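本章适用于 Weltau 台下式洗碗机，供自行安装的用户和上门安装人员使用。接水、接电两节请在动手之前通读一遍。中文版由 Eifion Ruddock 校订，与旧版不同之处以本版为准。

# 第三章 安装与首次使用

## 3.1 开箱与检查

1. 将包装箱竖直放置，剪断打包带，向上提起纸箱外壳。不要用刀沿箱体侧面划开，侧板漆面离纸板很近。
2. 取下四角的泡沫护块，底托暂时保留，移机时还要用到。
3. 打开机门，取出上下碗篮之间的固定纸板，以及喷淋臂上的扎带。
4. 核对随机附件：进水管、排水管固定弯架、漏斗、盐度试纸、台面固定片、螺钉袋、踢脚板。
5. 检查门封条是否完整嵌在槽内。运输中封条下角容易翘起，用手指沿槽按回即可，无需工具。

> **注意：** 出厂前每台机器都做过通水检测，内胆底部和集水槽里可能留有少量清水，属正常现象。

> **小心：** 搬运时不要拉机门把手，也不要以门板作为受力点。应由两人从底部两侧抬起。

如发现外壳凹陷、门无法平顺关合或附件缺失，请不要继续安装，保留全部包装并联系购买处。安装完成之后再提出的外观问题，通常难以判断责任。

## 3.2 位置与柜体要求

洗碗机应安装在水槽左侧或右侧紧邻的柜位。隔一个柜子也可以，但进水管和排水管都要穿过中间柜体的侧板，开孔边缘必须打磨，并装上附件中的护圈。

柜位净高不得小于 845 毫米，从完工地面量到台面下沿。如果地砖尚未铺设，请把地砖和粘结层的厚度一并算进去。在旧厨房改造中，柜位高度不足多半是由于台面下方的加固木条，可在机器上方的一段拆除，再由石材安装人员确认台面仍有足够支撑。

柜位背后的墙面应平整。水管、角阀和插座都不能设在机器正后方，应设在水槽柜内。

安装在灶具旁边时，两者之间须有隔热侧板。Grundard 系列橱柜的标准侧板可以满足要求；其他品牌的橱柜，请向厂家确认板材的耐热等级。

**安装步骤：**

1. 把四只调节脚旋到最短。
2. 将机器推到柜位前方，先不要推入。将进水管、排水管和电源线分别从侧板开孔穿入水槽柜。
3. 在台面下沿前端粘贴防潮膜，膜面应完全盖住板材切口。
4. 一人缓慢推机，另一人在水槽柜一侧同步收线收管，避免管子在机器背后打折。
5. 推到位后，用水平尺在内胆底沿测左右，在门框立边测前后。前脚直接旋转，后脚由底部正面的六角螺钉调节。
6. 打开机门放手，门应停在任意位置。如自行落下，调紧门弹簧；如自行弹回，放松一格。左右两侧必须调到同一格。
7. 装上台面固定片。石材台面不可钻孔，改用侧面固定孔，把螺钉拧入两侧柜板。
8. 最后装踢脚板。建议在首次运行检查完漏水之后再装。

> **注意：** 机器不水平时，门封条下角会渗水。报修漏水之前请先重做第 5 步。

## 3.3 接进水管

本机可接冷水，也可接热水，热水温度不得高于 58 ℃。家中热水由即热式燃气热水器供应时，建议接冷水。本机每次进水量小，热水器往往刚点火就停水，管内流到机器的仍然是冷水。

1. 关闭总水阀，打开水槽龙头放掉余压。
2. 在角阀上安装三通。原有角阀如已锈蚀或关不严，请一并更换。
3. 新铺设的管路，或长期停用的管路，先在三通出口接一段临时软管，放水到水桶中，直到水色清亮。
4. 将过滤垫圈放入进水管接头，网面凸起的一侧朝向角阀。
5. 用手拧紧接头，再用扳手补四分之一圈。不要缠生料带，此处靠垫圈密封。
6. 打开总水阀和角阀，等待几分钟，用干纸巾擦拭接头下方，确认无水迹。

> **小心：** 进水管靠近角阀的一端装有防漏阀，内有电气部件。不可剪短，不可浸入水中，也不可用普通软管接长。

请使用随机附带的新进水管。旧机拆下的水管垫圈已经压实变形，不应重复使用。

## 3.4 接排水管

随机排水管全长近 3000 毫米，一般足够。需要延长时，请使用内径相同的管材，延长后的走管方式仍须符合下列要求。

1. 在水槽柜内将排水管向上抬起，最高点贴近台面下方，用弯架固定，然后再向下接入下水。
2. 接入水槽下水器的专用接口。新下水器的接口内常有一层封闭的塑料膜片，必须先捅开并取出碎片。
3. 用不锈钢卡箍固定，卡箍螺钉朝向柜门一侧，方便以后拆卸。
4. 如与厨余处理器共用下水，排水管应接在处理器的洗碗机接口上，并先取出接口内的堵头。

直接插入地漏的做法容易返味，也可能因虹吸使机内的水在洗涤过程中被抽空。只能接地漏时，应另装防臭三通，排水管插入后用密封圈封口，仍须设置高弯。

## 3.5 接电

> **警告：** 本机必须使用带可靠接地的独立插座。不得使用移动插线板、转换插头或定时插座。

1. 确认插座位于水槽柜内，高于柜底至少 200 毫米，并且不在水管接头正下方。
2. 确认线路装有漏电保护器，按下试验按钮能够跳闸。
3. 将插头完全插入。电源线多余部分松松盘起，挂在侧板上，不要与进水管绑在一起。
4. 插座在机器安装到位后仍应伸手可及。

电源线损坏时，应由 Weltau 授权的维修人员更换。

## 3.6 设定水质与加盐

本机内置软水器。软水器需要定期用专用盐再生，盐的消耗取决于设定的硬度档位。

1. 取一杯自来水，将试纸浸入一秒，甩去余水，平放一分钟后与包装上的色卡对照。
2. 按住“程序”键和“延时”键，直至显示屏出现 H 字样。
3. 用“程序”键选择与试纸对应的档位，按“启动”键保存。
4. 取出下碗篮，逆时针旋开内胆底部的盐盒盖。
5. 仅首次使用时，先向盐盒内注满清水。以后补盐不必再加水。
6. 插上漏斗，倒入 Mulder 洗碗机专用盐，直到盐粒接近盒口。溢出的水会流入内胆，不必舀出。
7. 擦净盒口螺纹上的盐粒，旋紧盒盖。
8. 立即运行一次“快速”程序，冲走溢出的盐水。

> **小心：** 不可使用食盐、海盐或粗粒腌制盐。其中的添加物和杂质会堵塞软水器，此类损坏不在保修范围内。把洗涤剂误倒入盐盒也会损坏软水器。

使用地下水的地区，换季时水质硬度可能有变化，建议在一月前后和雨季各测一次。

## 3.7 加入漂洗剂和洗涤剂

**漂洗剂：**

1. 打开机门，掀开门内侧的漂洗剂小盖。
2. 缓慢倒入，到观察窗完全变暗为止。
3. 用布擦净溢出部分，否则下次洗涤泡沫过多。
4. 盖好小盖，应听到“咔”的一声。

漂洗剂用量出厂设在中间一档。玻璃杯上有发蓝的条纹时调低一档，有水滴印时调高一档。每次只调一档，洗过几次之后再作判断。

**洗涤剂：**

洗涤剂盒内壁必须干燥，粉剂遇潮会结块，盒盖也可能打不开。使用 Fumolent 洗碗粉时，日常程序加到盒内下刻线，强力程序加到上刻线。使用洗碗块时，去掉不可溶的外包装，平放在盒内。水溶膜包装的产品不要撕膜，拿取时手要擦干。

手洗用的洗洁精不可代替洗碗粉。误加后会有大量泡沫从门下溢出，此时应中止程序，在内胆中撒一把专用盐消泡，再运行“预冲”程序，必要时重复。

## 3.8 餐具摆放

先刮去剩菜、骨头、牙签和果核，不必预先冲洗。标签纸请撕净，纸屑会糊住滤网。

- 上碗篮：杯子、小碗、茶碟，以及标明可机洗的塑料制品。
- 下碗篮：盘子、汤碗、锅和锅盖。
- 刀叉盒：勺子和叉子交错放置，长刀平放在上碗篮。
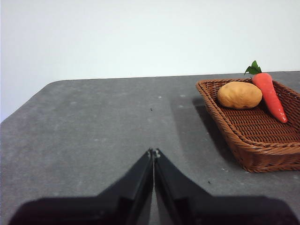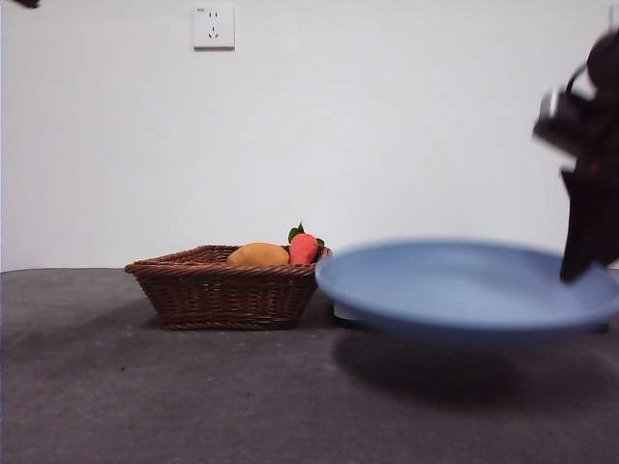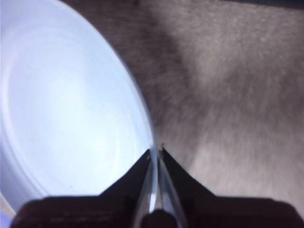
所有餐具开口朝下，略微倾斜，底部有凹陷的杯子尤其要放斜，否则凹处积水。餐具之间留出缝隙，大件不要挡住洗涤剂盒。装好之后用手拨动上下喷淋臂，应能转完整一圈而不碰到任何东西。

下列物品不宜机洗：

- 木柄刀具、木砧板、竹筷和藤编用品；
- 铸铁锅、未做表面处理的铝制品；
- 釉上彩或描金瓷器；
- 用胶粘接的旧餐具；
- 不耐热的塑料制品；
- 沾有蜡、油漆、机油或烟灰的物品。

上碗篮可以调节高度。空篮时双手握住两侧，向上提起即可升高一格；降低时扳开两侧卡扣，缓慢放下。左右高度必须一致，否则喷淋臂的进水口对不上，上层会洗不干净。

## 3.9 首次运行

首次运行时不放餐具，但要加入洗涤剂，用于清除制造过程中残留在内胆的油脂。

1. 打开角阀，关好机门。
2. 按电源键，选择“强力”程序，按“启动”键。
3. 进水时用手电照看角阀、三通和进水管接头。
4. 程序进行到第一次排水时，查看下水接口和卡箍处有无滴漏。
5. 运行中如需开门，先打开一条缝，等喷淋停止、蒸汽散去之后再完全打开。
6. 程序结束后，用干纸擦拭机器底部前沿，确认地面干燥。
7. 装上踢脚板。

加热阶段机器几乎没有声音，时间较长，不是停机。首次运行可能有轻微的橡胶气味，使用数次后消失。

程序结束后建议等内部冷却再取餐具。先取下层，后取上层，避免上层的余水滴到下层。

## 3.10 安装后常见情况

**显示 E1，不进水。** 查看角阀是否打开，进水管是否打折。仍不进水时，关闭角阀，卸下接头，冲洗过滤垫圈的网面。

**显示 E2，排水不净。** 先清洗内胆底部的滤网，再查看下水器接口内的膜片是否已经捅开。刚装好的机器出现此代码，原因大多在膜片。

**显示 E4，机器自行排水。** 底盘内的浮子已经动作，说明有水进入底盘。立即关闭角阀，拔下插头，不要倾倒机器放水。请联系维修人员。

**门关不上。** 下碗篮没有推到底，或上碗篮左右高度不一致。

**餐具上有白色粉末，可以擦掉。** 盐盒盖没有旋紧，或硬度档位设得过低。重新测试水质，并检查盒盖密封圈上有无盐粒。

**塑料件表面仍有水珠。** 塑料蓄热少，比瓷器干得慢。可在程序结束后把门打开一条缝，放置一段时间再取。

**台面下沿有潮气。** 检查防潮膜是否贴到板材前端。机器刚结束运行时不要立刻把门全部打开，让蒸汽先散出一部分。

## 3.11 停用与移机

连续数周不用时，运行一次“预冲”程序，关闭角阀，拔下插头，清洗滤网后装回。机门保持微开，防止内胆产生异味。

在可能结冰的房间内停用，还应排出进水管内的存水：

1. 关闭角阀，在接头下方放一只浅盆，卸下进水管。
2. 将管口放低，让水流入盆中。
3. 用海绵吸干滤网下方集水槽里的水。
4. 接头用干净塑料袋包好，扎紧。

移机前须先拆下台面固定片或侧面固定螺钉，再把调节脚旋短，缓慢向外拉。机器应直立运输。必须放倒时，只能背面朝下，到达后直立静置，然后通电。

重新安装时更换全部密封垫圈，并从 3.2 节的调平步骤开始重做。搬到水质不同的地区后，按 3.6 节重新测试并设定硬度档位。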